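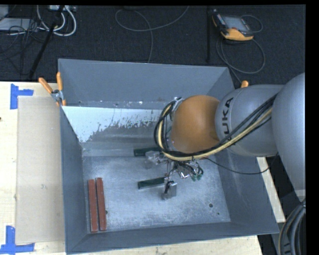
Picking parts out of a bin is one of the oldest unsolved jobs in factory automation, and most of what makes it hard is in the software. The arm will go wherever it is told. Telling it where to go, when bars are lying at odd angles inside a metal box with sloping walls, is what the team at Clerkison has been working on since April.

The company rents two units on the edge of Burncombe. It writes planning software for firms that already own robots and don't want to buy new ones. Its current project, called Skitby, takes a picture of what is in a bin, decides which part to go for, and works out a path that gets the gripper in and out without hitting anything.

Long, thin parts are awkward. A bar has two ends and a middle, and the best place to hold it depends on what else is nearby. If it lies across the bin, the gripper can usually come straight down. If one end points at a wall, the fingers may fit but the wrist above them may not, and the cables that run along the arm take up room of their own. Early versions of Skitby treated the arm as a set of clean shapes taken from the maker's drawings. The cables weren't in the drawings. The software now adds a padded zone around the wrist that changes size as the joint turns, and it throws out any path where that zone touches the rim.

Bare metal is the other problem. A scratched grey floor reflects light in patches, and depth cameras tend to report holes or bumps where there are none. Bars lying side by side cause a different mistake: when the gap between them is narrow, the software may read the pair as one wide object and try to grip it as such. Skitby deals with both by keeping several guesses open. Each guess gets a score, and the planner prefers a grip that would work under most of them, even if it isn't the best grip for any single one.

For each pick the planner draws up 2,000 possible grips. A quick check on reach and wall clearance removes the bulk of them, and the full path search is run only on the 3 that score highest. If all of those fail, the arm backs out and the camera looks again. An earlier release would go on searching until it found something, and operators disliked standing there with no idea whether the machine was thinking or had stopped.

The method for scoring grips came from Butkienė, a small software house that had built it for sorting timber offcuts. Clerkison licensed the code and rewrote the part that deals with friction, as painted steel slips in ways that rough wood doesn't.

Testing is slow. A trial set is 1,000 picks, with the parts tipped out and laid differently between runs, and every failed grip is saved along with the planner's full list of guesses. Engineers replay these at their desks and change one setting at a time. Much of the progress so far has come from this replay tool, which was written in a fortnight and was never meant to be part of the product. Customers will get it with the next release.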